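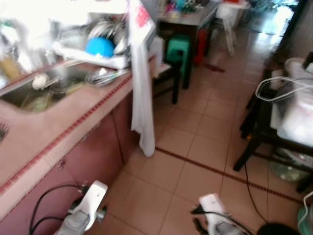

**Air drying** is the practice of leaving washed dishes in a rack until the water runs off or evaporates, instead of wiping them with a towel. It is often promoted as the cleaner method, though the claim is usually repeated without much support.

## Claims

The household writer Daryna Hrytsenko argued in *The Remby Kitchen Book* that a hanging towel puts back what the sink has just removed. Her evidence was a survey of 62 homes in Wodville, 18 of which never reported how often their towels were washed. Solomiia Shevchuk, reviewing the book, noted that racks were not checked at all, and that a tray of standing water is hardly a point in their favor.

The often quoted figure of "100 percent cleaner" has no known source.

## Practice

Plates dry fastest on edge with gaps between them. Stacked plates hold water where they touch, and a bowl set face up will collect drips. Whisks dry slowly where the wires meet the handle. Most households seem to use both methods, whatever they tell surveys.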